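"A rule must be short enough to read while standing"

Mieke Visser meets me at the door of the Ollisau workshop with a sheet of paper in her hand. It is the house rules for the robot cells, one side only, and she wants me to read it before we go in. I read it. Then she asks me what rule four says, and I cannot tell her.

"You see," she says. "And you had only one minute ago read it. This is why I am always cutting it down."

Visser has written handling rules for small assembly robots for nine years, first at Cullness and now at Ollisau, where the arms pick up gears, pins and bushings and bring them to a fixture. The first version of her rules at Cullness had 31 pages. People signed on the last page and put it in a drawer. The present version is one sheet, and it is changed every April, after the operators have had their say.

I ask which rule was the most difficult to get accepted. She does not need to think.

"Open gripper before approach, always fully open, and stop over the part before you go down. The engineers did not like it. They said, we lose time. Yes, we lose time. But if the fingers go down half open and the part is turned a little, you push the part away, or you bend something. Then you lose much more."

The second difficult rule was about the surface. Many cells had bare metal tables, and small parts slid on them or gave bright reflections. Visser asked for a dull cloth. The cloth gets folds, and the folds were a new argument. 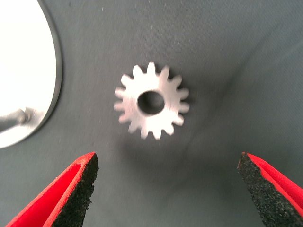
"Some people wanted the cloth to be stretched like a drum," she says. "I said no. A fold is allowed if the part can lie flat. What is not allowed is a fold under the part, so that it stands at an angle. Please write this correctly, because it was quoted wrong before."

She is also strict about finger pads. At the start of each shift the operator must look at both pads and touch them with a clean finger. If a pad is hard, shiny or loose at one end, both are changed together, also when the other one still looks good. A pair with different wear does not hold a gear in the middle, she explains, and teeth are not forgiving.

Gilberto Ticona, who runs the evening shift, was against this rule in the beginning. "I thought it was wasting good pads," he tells me. "Now I do it without discussion. But I would still like to have a box for the half-used ones." Visser shakes her head at him. They have clearly had this conversation before.

What about the national and international safety standards, I ask. Is one sheet not too little beside them?

"The sheet does not replace anything," she says. "The risk assessment is in the binder, and the binder is much thicker. The sheet is for the hands. Where do I put my hands, when may I reach in, who may restart. Only the person who reached in may restart. This one I will never cut."

Before I leave, she lets me try again with rule four. It says that a dropped part is not put back in the tray before it is checked. I ask if it is really followed at the end of a long shift.

"Mostly," says Visser. "I have found 3 gears in a coat pocket. So, mostly."

The next version of the sheet is already on her desk, with two lines crossed out in pencil.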